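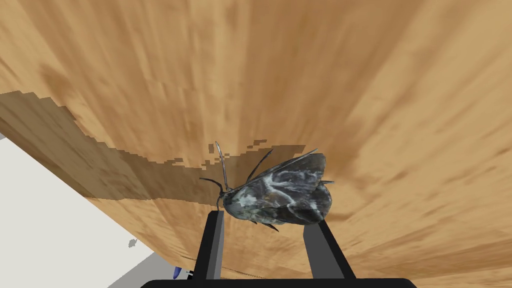

Tuesday evening. The first full run of Act Two took place today in the upper rehearsal hall at Lallovthorpe, with the complete company called for 2 p.m. The act ran to 14 minutes over its allotted length. Most of the excess lies in the harbour sequence, where the chorus has two entrances and a costume change to accomplish during an orchestral passage that is, at present, too short for the purpose. The musical department has been asked to supply a repeat of the opening figure. It was agreed that no further dialogue would be written to cover the gap.

The producing office regards the general standard of singing as satisfactory for this stage of preparation. The quartet was secure. The finale was less so, and the tenors remain uncertain of the modulation that leads into the last chorus. A separate call of 45 minutes has been added for them on Thursday morning before the main company assembles. The stage manager has been instructed to post it on the board tonight, together with the revised order of scenes.

Correspondence was received from the theatre at Cakstead confirming the dates for the transfer. Their technical office has returned our ground plan with the orchestra pit marked considerably narrower than we had been led to believe. It will accommodate 10 players in reasonable comfort. The score as orchestrated requires more, and the reduced parts prepared for the workshop will have to be looked out of the cupboard and examined. My own preference is to seat the percussion in the stage left box, as was done for the revue two seasons ago. The fire officer's consent would be needed, and I have written to request it. 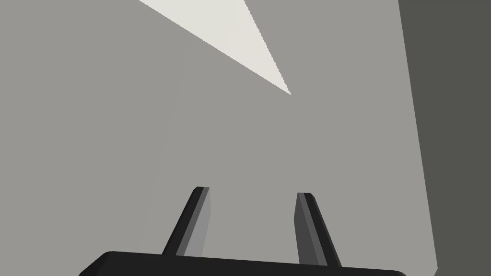

The question of the title also remains open. The work was announced to subscribers as Quiroga, and the posters have been proofed under that name. The authors now favour a longer form. I have replied that the centre is prepared to consider a subtitle, in smaller type, provided that it reaches us before the printer's deadline. The cost of altering the posters after that point would fall outside the production budget and would have to be met from some other source.

A representative of Volloteck attended in the afternoon to discuss the sound system. The firm proposes body microphones for the principals and a set of fixed microphones along the front of the stage for the chorus. The musical department was not persuaded on the second point, having heard a similar arrangement pick up a good deal of footwork in the dance numbers. A trial has been fixed for the first stage rehearsal, and the hire agreement will not be signed until it has been held.

Advance bookings stand at nearly 3 full houses across the opening week. The matinees are slow. The schools programme has been asked whether the unsold stalls might be offered at the group rate, and a reply is expected by the end of the week.

Wardrobe reports that the grey coats for the prologue have arrived in the wrong sizes and are to be exchanged. The rehearsal piano is flat again in the upper register, and the tuner has been sent for. Company dismissed at 6:15 p.m. Notes to be given at the start of tomorrow's call.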